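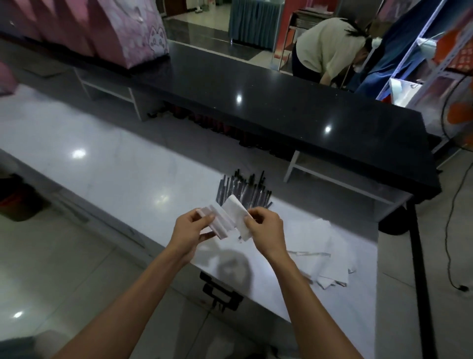 Tillix speaker keeps answering the TV

kkinnear
Posted 27th May
Anyone else? Got the Tillix 2 in the living room, bout four feet from the TV. Every time that Bararcombe ad comes on it wakes up and tries to set a timer. Last night it set one for 70 minutes. Went off after we were all in bed. Firmware 203, mic sensitivity already on low.

vultudden
Same. Ours does it with the cooking channel. Change the wake word, takes a minute. Settings, Voice, scroll way down.

kkinnear
Did that. Changed it to Iyengar bc who says that on TV. Then my wife put on a yoga video.

marlene_petersen
lol. Move it further from the TV. Mine is on the bookshelf behind the couch and it hasn't gone off once since.

vultudden
Distance isnt the problem, the ad is just loud. Mine is in the kitchen, one wall over, still wakes up.

marlene_petersen
Well it worked for me so. Which firmware are you on?

vultudden
203 like him. Rolled back to 14 on the bedroom one and that one is fine. I think they broke the voice match.

dialtone40
Do NOT roll back to 14. You lose the security patches. Also voice match was never meant to block wake ups, it only blocks purchases. It's in the manual.

vultudden
Manual says "recognized speakers only." What's that supposed to mean then

dialtone40
Means purchases. Read the next paragraph.

vultudden
Read it. Still says what I said.

marlene_petersen
Can we not. Keir did you try support?

kkinnear
On hold 40 min, then they told me to unplug it during ads. Serious. They said a fix is coming in July, no promises.

dialtone40
Mute button on top until then. Red ring = mic off.

kkinnear
Yeah but then I have to get up to talk to it, kind of defeats the purpose. Trying the bookshelf tonite, will report back.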